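Ticket: Womari hatchback hesitates when pulling away, engine warm

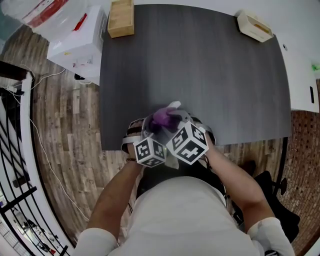

Hand-held gripper with two marker cubes, at the desk

Opened by: Lindsay Whitelaw
Opened on: 29 April 2018
Status: Waiting for part
Workshop: Grotley

Problem as reported
The car is a Womari with the small petrol engine and manual gearbox. When the engine is cold it drives normally. After a longer trip, when I stop at the lights and want to go again, the engine takes a short breath before it pulls. It is worst below 2000 rpm. Above this I feel nothing. There is no warning light on the dashboard and the fuel consumption is the same as before.

I bought the car last August and it did not have this behaviour in the first months. I always use the same fuel from the same station.

Log

Entry 1
Read the fault memory with the Quezada reader. One stored code for the throttle body, not active. Wrote it down and cleared it. Drove to Cernalberg and back by the hill road. Hesitation came again on the way home, but the code did not return.

Entry 2
Took off the intake hose and looked at the throttle plate. There was a black ring of dirt on the engine side. Cleaned it with throttle cleaner and a soft cloth, ignition off, without pushing the plate by hand. The workshop advised me that on this model the plate can lose its position if it is forced. After this the idle was higher than normal for one day and then it settled.

Result: a little better when pulling away, but the fault is still there.

Entry 3
Checked the rubber hoses for cracks. One clamp near the air filter housing was loose, tightened. No change.

Entry 4
Grotley connected their own tester and looked at live values with the engine warm. The signal from the accelerator pedal sensor has a small gap in the first part of the travel. They repeated it three times and the gap was always in the same place. With the cold engine they could not see it.

Question from me: can the sensor be changed alone, or must it be the complete pedal?
Reply from Grotley: only the complete pedal is supplied. Price with fitting is 300 dollars, and the new pedal must be taught to the control unit afterwards.

Entry 5
Pedal ordered. Until it comes I can drive the car, but I should leave more space when I turn across traffic – this I am doing already.

Still open
– Fit pedal and do the teaching procedure
– Repeat the hill road with warm engine
– Ask if the throttle body code can come from the same fault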